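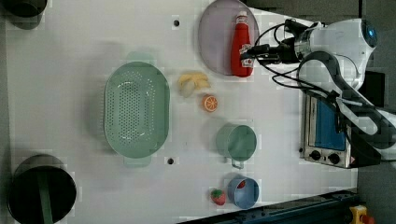
When does the Helum Street kitchen swap open again? Thursday at 4, in the old Hattori shoe store, and it stays open until 9.

I've been going to this thing since it was two folding tables in a church parking lot, so you'll have to forgive me if I gush a little. The idea is simple. You bring in the kitchen stuff you never use, you take home somebody else's, and no money changes hands. I once walked in with a fondue set and walked out with a waffle iron, and I've made waffles every Sunday since (my jeans can tell you all about it).

The big change this time is the space. The Pimov building, where the swap ran all last winter, is getting a new roof, and the organizers had to move in a hurry. The shoe store is bigger, with 3,000 square feet on one floor – no more hauling mixers up those awful stairs! There's parking behind the building, too, but you have to come in from Enia Avenue. The Helum Street side is still torn up for the water main work, and I sat in that mess for a good long while last week.

Last time, 308 people came through the door, and the line for small appliances got pretty silly. So there's a new rule: one plug-in item per household until 6, then it's a free-for-all. I asked at the sign-in table if a hand mixer counts as a plug-in item and was told yes, it has a plug. Fair enough.

Things they'd love to see are baking pans, mixing bowls, lids that match something, and kids' play food and toy dishes, which go fast every single time. Please wash everything first. They won't take knives that aren't wrapped, scratched nonstick pans, or anything with a frayed cord. Opened spices are a no as well, and I know that one hurts, but your paprika from the last decade needs to go in the trash.

If you can't get there Thursday, you can leave a box at the back door that morning between 8 and 10. Put a note on it saying what's inside and if the electric things work. I'll be the one hovering near the cake pans – I'm after a Bundt, and I got beat to the last one by a very fast lady in a green coat.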